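4.2 Bin emptying with ring-shaped objects

The second task was chosen after a complaint from one of our own authors (Bhatia) that the first was too kind to every gripper we tried. Foam blocks can be picked from almost any side, and a controller that closes the fingers at a bad angle is rarely punished for it. Rolls of masking tape are less forgiving. A roll can be held across its width, by the band with one finger through the core, or by the outer edges, and only the second of these leaves much room for error when the rolls lie against each other.

We compared two pairs of fingers on the same arm. The Stitberg pair is stiff and flat. The Getumard pair has a soft pad and is sold as suitable for "mixed household items", a phrase we could not find defined anywhere in its documentation. Both were driven by the Olo controller with its default force limit, and both used the same small camera mounted near the wrist. We ran 241 attempts per pair. An attempt was counted as a success if the roll left the tub and was released on the floor beside it without a second roll coming along.

The maker's own report gives a far higher success rate for the soft pads than we were able to reach. The report does not say how the objects were laid out, and the one photograph in it shows them in a single row with gaps between. We think this matters more than the pad material. In our tub the rolls were tipped in by hand and left as they fell, and between attempts no one straightened them. Other household items were left on the floor near the tub, among them a hand brush and a litter scoop, so that the segmentation step had something to get wrong. 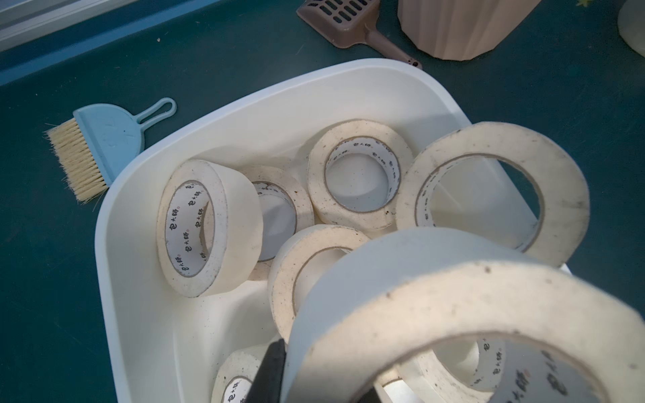 Figure 3. Wrist camera view during the tape task, with a gripper finger against the inner side of the nearest roll. Eight rolls are in the tub, one of them seen through the core of the roll in front. Dark specks are visible on the edges of the tape.

4.3 What the wrist camera can and cannot tell us

Figure 3 also shows why we are doubtful about grasp scores worked out from the wrist view alone. The nearest roll fills much of the lower right and hides part of what lies behind it. The core of that roll is a window onto another one, and the detector supplied with the Olo controller often joined the two into a single object. When this happened the planned grasp was still given a high score. Lombardi went through the logged scores by hand and found little link between the score and the result of the attempt, for either pair of fingers. We had intended to report the scores in a table and have left them out.

The printed characters on the cores raised a further question. Grewal suggested that the detector was using the print to find the cores, which would make it look better on these rolls than on plain ones. We repeated a short series with the cores covered in blank paper and saw more missed rolls, though the series was too short for us to put a figure on the effect. Anyone planning to use this task as a benchmark should at least state whether the cores are printed.

Dust is the other matter we did not plan for. Specks on the tape and on the floor were picked up by the soft pads over a long run, and the Getumard pair seemed to slip more towards the end of each run than at the start. Wiping the pads brought some of the grip back. We did not measure friction before and after, and Uçar, who ran most of the sessions, remains unconvinced that dust was the cause and points to wear in the pad surface instead. The stiff fingers showed no such drift, but they also dropped more rolls from the outset, so there was less to lose.

Taken together, the two pairs were closer than we had expected. The soft pads did better on rolls lying at an angle, and the stiff fingers did better where a finger had to be pushed into a narrow gap between the tape and the wall of the tub. We would not recommend one over the other on this evidence, and we would be wary of any comparison in which the fingers and the controller were changed at the same time, as was the case in the earlier study by Bhatt. The full logs, including the runs stopped early, are listed in Appendix B.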